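Home | Guides | Kitchen | Bath | Contact
Posted 2025-11-15 by Finwood Home Guides
51 shares | 7 comments

Section 7. Fitting and Changing the Liner

These steps apply to the Finwood round bin without a lid. Liners come on a roll in the carton marked Zollcombe 500. Other bags will fit if they are wide enough to fold over the rim on all sides.

Before you start

Empty the bin and wipe the inside with a damp cloth. Let it dry fully. A wet wall makes the liner cling halfway down and the bag will not reach the floor of the bin.

CAUTION: Keep liners away from babies and small children. Plastic bags can cause suffocation.

Fitting the liner

1. Tear one liner from the roll along the perforated line.

2. Rub the open end between your fingers until the two sides separate. Shake the bag once to fill it with air.

3. Lower the closed end into the bin. Push the bottom corners down with your fist.

4. Fold the top edge outward over the rim. Work in one direction and keep the overlap even.

5. Press out trapped air by sliding a flat hand down the inside wall. Do not use a ruler or spatula.

6. Gather any slack at one side and twist it into a short tail. Leave the tail outside the rim. Creases around the opening are normal and do not need to be smoothed.

NOTE: If the bag slips in when something heavy is dropped, the tail is too loose. Twist it again, or tie it in a single knot.

Using the bin

7. Drop small cartons straight in. The liner should stay folded over the rim with a little rubbish inside. 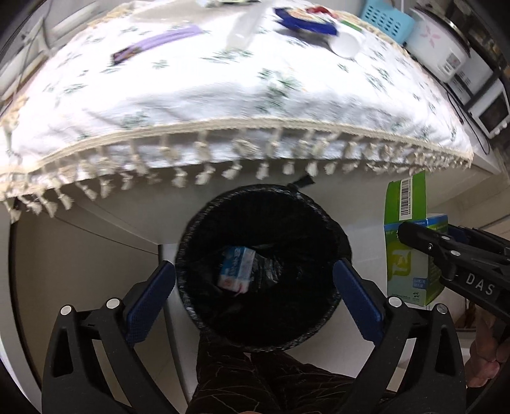 8. Flatten tall cartons before you throw them away. Open both end flaps and press along the side seams. If your town collects cardboard separately, keep it out of this bin.

9. Change the liner when the contents are a hand's width below the rim. Unfold the edge, lift straight up and tie.

CAUTION: Do not put hot ash, matches or broken glass in the liner.

Replacement liners: part 3438, from the Nevport store page.

Previous: Cleaning the Bin | Next: Storage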